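Okmont TR6 Table Finish Kit: six months on a dining table

The TR6 is sold as a complete refinishing kit for indoor wooden tables up to two square metres. It contains a tin of hardwax oil, a tin of hardener, a measuring cup, two white pads, a box of abrasive sheets in three grades and a folded instruction sheet. I bought it to redo a dining table that had been finished with an old brushed varnish, badly worn at the two ends where people sit most. The table gets used for meals and for paperwork, and now and then for repairs to small appliances.

What is in the box

The oil comes in a 375 ml tin with a pressed lid. The hardener is in a smaller screw-top tin. The mixing ratio is ten to one by volume and the cup is marked for it, though the markings are moulded in the same clear plastic as the cup and are hard to read under a ceiling light. I ran a marker pen over them before starting.

The abrasives are 120, 180 and 240 grit, cut to fit a half-sheet sanding block. There is no block in the kit. The paper is of decent quality and did not shed grit, but there is not enough of the 120 if you are starting from varnish. I used all of it on the first half of the top and finished with my own. Anyone starting from bare wood or from an earlier oil finish will have plenty.

The pads are the non-abrasive white type, 150 mm by 100 mm. They hold up well. One was enough for both coats on the top, and I used the second for the legs.

Preparation

The instruction sheet gives preparation one paragraph, and it deserves a full page. It says to sand "until the old finish is removed" and to wipe down with a damp cloth. It does not mention raising the grain. On open-grained timber the damp wipe lifts fibres, and these need to be knocked back with the finest sheet once the surface has dried. If you skip this the first coat feels like a cat's tongue. I did one leg without the extra step to compare and had to sand it back.

The sheet also says to stop at 240. I agree with that. Going finer closes the surface and the oil does not take as well. A trial board taken to 320 came out paler and patchier.

Dust should come off with a vacuum and then a cloth barely dampened with white spirit. Tack cloths can leave a residue and I would avoid them under any oil.

Application

Mix only what you can use in an hour. The stated pot life is three hours, but the mixture was noticeably thicker well before that and began to drag. Pour a small amount straight on to the wood, spread it with the pad along the grain, leave it for ten minutes and then take off everything that will come off with a lint-free cloth. The surface should look almost dry when you stop. Most complaints I have read of sticky hardwax finishes sound like too much product left behind.

The second coat is optional according to the sheet. I would treat it as required on a table top. After one coat a drop of water darkened the wood within a few minutes. After two it stayed as a bead until wiped.

The smell is moderate while wet and gone by the second day with a window open. Used cloths must be laid flat outdoors to dry or soaked in water before disposal, as with any drying oil. The warning is printed on the tin in very small type and should be larger.

Curing

Light use is allowed after 24 hours and full use after seven days. I kept to both. The finish could still be marked with a fingernail on the third day and could not on the eighth. For the first week I put nothing on the table overnight.

Comparison with other products

I have previously used the Parry two-tin system and the Adisholm single-tin oil. The Parry has a longer working time and is easier on a large surface, but it needs three coats to reach the same water resistance. The Adisholm is simpler, with nothing to mix, and takes several weeks to harden fully. Its sheen is lower and more even. For a shelf or a bed frame I would choose the Adisholm. For a table I would take the Okmont.

Taslow sells a refresher spray which the shop suggested as an add-on. I tried it on an offcut. It left faint smears that took two rounds of buffing to remove, and I have not used it on the table.

Wear and heat
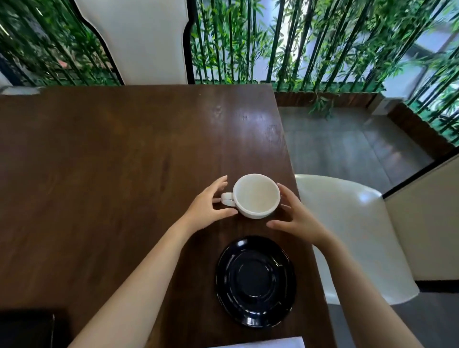

Sheen is the property most buyers ask about, and the tin describes this one only as "satin". On dark timber it reads glossier than that at a low angle, particularly towards the far edge where the light comes back off the surface, while the grain stays visible through it. A pale mark is much easier to notice on dark brown wood than on light, so I would use a saucer under a cup like the white one here as a matter of routine. My own tests on the offcut were simple. A mug of freshly made tea left for ten minutes gave a slight ring which faded by the next morning. The same mug left for an hour gave a ring which did not fade and had to be rubbed out with a trace of oil on a pad.

Red wine, left for thirty minutes, wiped away cleanly. Lemon juice dulled the surface slightly. Cooking oil had no effect. A pan straight from the hob would damage it, and the instructions say so.

Dwynwen Eynon, who repairs furniture and looked over the table after five months, thought the edges would be the first place to need attention. She was right. The front edge at one end has started to look dry where sleeves rub against it. A spot repair took fifteen minutes and does not show, a real advantage over varnish.

Cost

I paid 33 pounds. Buying the oil, hardener and abrasives separately from the same shop would have come to slightly more. There was enough mixture left over to coat a stool.

Rating

Finish: very good. Durability: good, with reservations over heat. Contents: adequate, short on coarse paper. Instructions: poor. I would buy it again, along with a spare pack of 120 grit and a proper measuring jug.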